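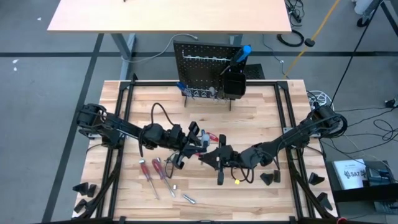 *Figure 1. Both arms on the bench, grippers together in the middle, pegboard at the back.*

# Two Arms, One Bench: Project Report

Tainá Vasconcelos, shared workshop, Pratstead

## What I wanted to make

I wanted a pair of robot arms that could work on small hardware together, the way you use your own two hands when one holds the part and the other one does the fiddly bit. One arm is fun, but one arm pushes things around the table and chases them! Two arms can pass a piece back and forth, and that is what this whole report is about.

I called the project Coutinho, after the street where I built my first (terrible) gripper.

## The build

The frame is black aluminum extrusion with a wood top inside it. The arms are bolted to raised rails on the left and right and reach in toward each other. My first layout had both of them on the back rail, which looked great in the drawing and was awful in practice, with the elbows fighting for the same space every time. Facing them inward fixed most of that in one evening.

There are black triangular mounting feet placed around the frame. The pegboard stands along the back with a row of hooks across it and a bin on the right side, where a blue-handled screwdriver lives at the moment. The two red screwdrivers never seem to make it back to the board.

Cables took way longer than I planned. Each arm has a bundle running down its rail, and then there is the extra length near the wrists. If the loop is too short, the wrist can't turn all the way. If it's too long, it drags on the wood. I redid the left side 4 times and I'm still not in love with it - the loop stands up in a big arch - but the wrist turns freely now and I stopped touching it.

Parts came to $1,430 in total. The arms were most of that, and I bought them as kits from Tratel. The extrusion was secondhand from Nellholm, already cut, so the bench is a little wider than I drew it.

## Teaching it to hand over a part

I wrote the motion code in Python. Every handover has the same steps:

1. The left arm picks up the part and moves to the meeting point.
2. The right arm comes in from its own side and stops just short.
3. The right gripper closes.
4. The left gripper opens and backs straight out.

Step 4 was the bug farm. In my first version the left arm opened and swung away to the side in one move, and it knocked the part right out of the other gripper. Backing straight out before turning solved it, and I may have yelled when it worked the first time.

The other big problem was the meeting point. Each arm has its own idea of where zero is, and mine disagreed by 6 mm. That's nothing for a block of wood and a disaster for a socket. I now run a short calibration at the start of a session where both grippers touch the same mark on the bench, and the code saves the offset.

## Results

For the final test in November I ran 10 handovers in a row with a socket. The arms finished eight of them. One miss was a bad pickup, with the socket lying on its side and rolling off before the fingers closed. The other was a real timing mistake and I have it in the log.

Small bits are harder. The fingers are flat, so a short bit twists as soon as the second gripper touches it. I tried rubber pads and they helped, though they peel off.

## Next

- Grooved fingertips, printed, so round parts stay put
- A camera over the bench, so the arms can find parts that aren't in their usual spot
- A proper cable chain for the left wrist
- Getting the right arm to hold a screwdriver straight, which is the thing I want most of all

The code and the frame drawing are in the project folder, along with the calibration log. If you build one, do the cables before you mount the second arm!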